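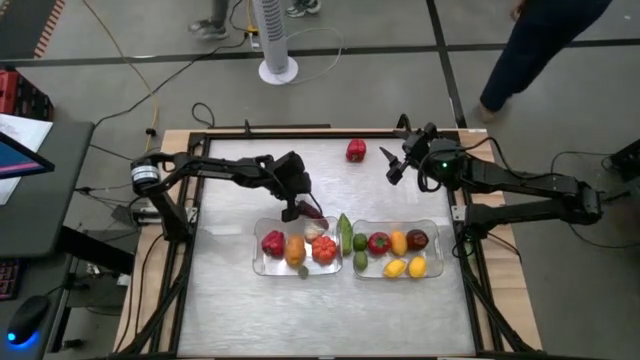
*Barquette en plastique transparent.*

## Sachets « anti-éthylène » Hosatlow : quelqu'un a mesuré quelque chose ?

**mirabelle_du_54** – 14/4/24

Ma belle-sœur ne jure plus que par ces petits sachets à glisser dans les barquettes de fruits. Marque Hosatlow, vendus chez Katene à côté des éponges. Sur la boîte : « jusqu'à 21 jours de fraîcheur ». Jusqu'à 21 jours pour quoi, des framboises ? Des pommes ? Mes pommes tiennent trois mois à la cave sans l'aide de qui que ce soit.

J'ai cherché une étude, je trouve la page du fabricant, puis des blogs qui recopient la page du fabricant avec un lien d'achat en bas. Si quelqu'un a fait un vrai essai, je suis preneuse.

---

**Tonton Bocal**

Le principe n'est pas idiot. L'éthylène fait mûrir pas mal de fruits et les entrepôts s'en occupent depuis longtemps. Après, entre une chambre froide fermée et un bac à légumes qu'on ouvre douze fois par jour, je te laisse juge.

Ce que je leur reproche surtout, c'est de mettre une fraise sur l'emballage. La fraise est très peu concernée, elle pourrit par moisissure. Ton sachet peut avaler tout l'éthylène du quartier, le botrytis s'en fiche.

---

**ginette.r**

Bonjour,
J'en utilise depuis l'été dernier et je suis très satisfaite. Mes prunes durent nettement plus longtemps. Je ne suis pas scientifique mais je vois bien ce que je jette à la poubelle !

---

**mirabelle_du_54**

> Mes prunes durent nettement plus longtemps

Plus longtemps que quoi ? Que celles de l'année d'avant, achetées ailleurs, à une autre maturité ? Je ne dis pas que vous avez tort, je dis qu'on n'en sait rien. Quand j'ai commencé à trier mes fruits en rentrant du marché j'ai divisé mes pertes aussi, et je n'ai rien acheté.

---

**ginette.r**

C'est un peu sec comme réponse. Je partageais mon expérience, c'est bien le but d'un forum il me semble.

---

**Jyoti Nigam**

J'ai fait un petit essai en juillet, il vaut ce qu'il vaut. Un seul lot de prunes, 810 g, partagé en 2 barquettes identiques. Même étage du frigo, un sachet dans l'une, rien dans l'autre. Je pesais et je sortais les abîmées tous les soirs.

Au bout d'une semaine, aucune différence que je puisse voir. Ensuite la barquette avec sachet a pris un léger avantage, une poignée de fruits encore fermes. Sauf qu'elle était au fond et l'autre devant, côté porte. Je n'ai pensé à les échanger qu'à la fin, donc je ne conclus rien.

Goût : mon mari préférait celles sans sachet, plus mûres.

---

**Tonton Bocal**

Merci, c'est déjà plus sérieux que la notice. La place dans le frigo compte énormément, au fond chez moi la salade gèle.

---

**pcorbel**

Vous chipotez. À ce prix-là, si ça sauve une barquette de temps en temps c'est rentable. J'ai pris ceux de Jarkumach, c'est la même chose en moins cher, et je les laisse deux mois.

---

**mirabelle_du_54**

Deux mois alors que la boîte dit de changer toutes les trois semaines… Donc soit ils marchent encore après leur date, soit ils ne marchaient pas avant et tu ne vois pas la différence 🙂

Et « la même chose », tu le sais comment ? La composition des Jarkumach n'est pas sur l'emballage, j'ai regardé en magasin.

---

**pcorbel**

J'ai moins de gaspillage, ça me suffit. Chacun son truc.

---

**Abricotine**

J'arrive avec une autre question. Le site de Conaritz affiche 314 avis sur les Hosatlow, presque tous cinq étoiles. J'en ai lu une bonne vingtaine : « livraison rapide », « joli emballage », « pas encore testé mais prometteur ». Comment on note la conservation d'un produit pas encore testé ?

---

**Tonton Bocal**

On note le facteur.

Pour les lecteurs pressés, ce que je fais sans rien acheter : pommes à l'écart du reste, fruits rouges lavés juste avant de les manger, un papier absorbant au fond de la barquette, changé quand il est humide. Le papier, je n'ai pas d'étude non plus, Mirabelle, ne me tape pas.

---

**mirabelle_du_54**

Je te tape un peu quand même. Avec ou sans couvercle, le papier ?

---

**Tonton Bocal**

Entrouvert.

---

**Jyoti Nigam**

Je refais l'essai cet été avec les barquettes échangées chaque soir, et des poires en plus. Si quelqu'un veut faire pareil avec des Jarkumach neufs, dites-le ici, qu'on pèse de la même façon.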